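How to trial a folding robot without making your staff's day worse

Before anything else, write down what the job is now. Do it before the sales visit. At Winitz we handle returned clothing, and the job was always described as "folding." It took one Thursday of watching people to see that folding was the small part. They were checking seams, feeling for stains, reading labels and deciding what went back on sale. The brochure covered the folding.

Step 1. Pick the ugly items

Vendors like to show you a towel. Ask for the things your people complain about: hoods, long legs, slippery linings, anything in one piece. Put them on a soft surface too, if that is where they land in your building. A sofa cushion gives under the cloth in a way a bench doesn't, and a one-piece with two long legs has no obvious place to start. Let the machine have it just as it comes, creases and all.

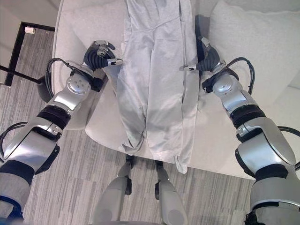
Photo: Dramel Workplace Trials

Step 2. Time the whole job

Start the clock when a person first has to do something for the robot, and stop it when the garment is where it belongs. Laying the item out counts. So does standing by in case it gets stuck. I have read trial reports where a worker spent the whole shift setting up pieces and none of that time appeared anywhere. Run at least 50 items. Nine good folds in a row prove very little - anyone can have a good ten minutes.

Step 3. Keep your own log

Use paper if you have to. We ruled up a sheet with five columns:

Item
Who set it up
Minutes of human time
Result
What had to be redone

The vendor will offer you a dashboard. Take it, and keep the sheet anyway. In our trial of the Marwat system the two disagreed most about what counted as finished. The software closed a task when the arms let go. Our folders closed it when they would put the thing on a shelf.

Step 4. Try it away from the bench

Drape a few items over furniture the way they get left at the end of a shift, half over a backrest, sleeves wherever they fell. A hood makes a good test.
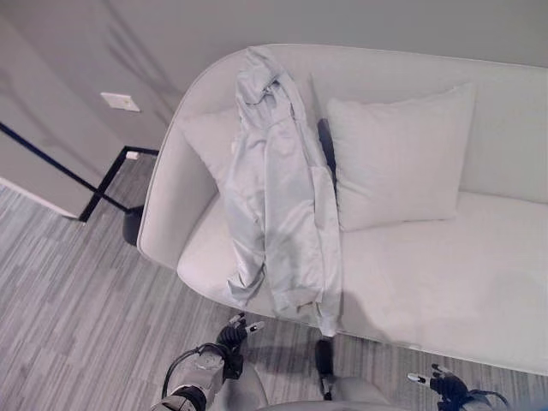
Write down who steps in when the machine hesitates, and what they were doing before that. If it is always the same person, you have given that person a second job, and you should decide now whether it comes with any more pay. Ours didn't at first. It took until March to fix, and I wouldn't call the fix generous.

Step 5. Ask about the hours in writing

"It frees people up for higher-value work" is a sentence I have heard at every demo I've been to. Ask which work, on which shift, at what rate. If management can't name it, assume the freed-up hours will be cut. Get the answer before you have put 200 items through, when everyone has stopped looking closely and the machine has become part of the room.

Step 6. Let the folders write the first draft of the report

Managers can add their part afterward. Keep the two sections separate - ours were merged, and the complaints about standing around all morning got turned into a line on "supervision needs."

If you use the Window scheduling tool, log robot supervision as its own task code. Leaving it under "general floor" will make the trial look cheaper than it was.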